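Inicio > Boletín > Escena y radio

Noche de cuentos en la Sala Selholm, noviembre

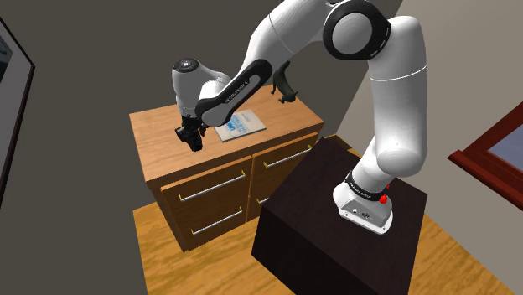 Vuelven los cuentos en directo, y con radio. Abilio Paredes presenta, como siempre, y el grupo Cosmont pone la música entre relato y relato. Puertas a las 6, se empieza cuando esté todo el mundo sentado. Tema de este mes: muebles heredados. Vale todo, el armario de la abuela, la mesa que no cabía por la escalera, una cómoda de madera como la que sale junto al brazo robótico blanco y negro, lo que tengáis en casa y tenga historia. Seis minutos por persona, sin leer del papel (un guion pequeñito se perdona).

Para contar hay que apuntarse antes, en taquilla o respondiendo a este correo. Quedan cuatro huecos. Si sois tímidos, venid a escuchar, que también hace falta publico.

Se graba todo para el programa Patness. Móviles en silencio, porfa, que la otra vez se coló un politono en medio del cuento del faro y no hubo manera de quitarlo.

Entrada 3 euros, 2 para socios. La barra abre en el descanso: caldo, empanada y poco más. Los niños pueden venir, aunque la segunda parte va más larga y acaba tarde.

Ah, y el taller de voz con la compañía Ķēniņš se pasa al mes que viene. Los que ya habíais pagado conservais la plaza, no hay que hacer nada.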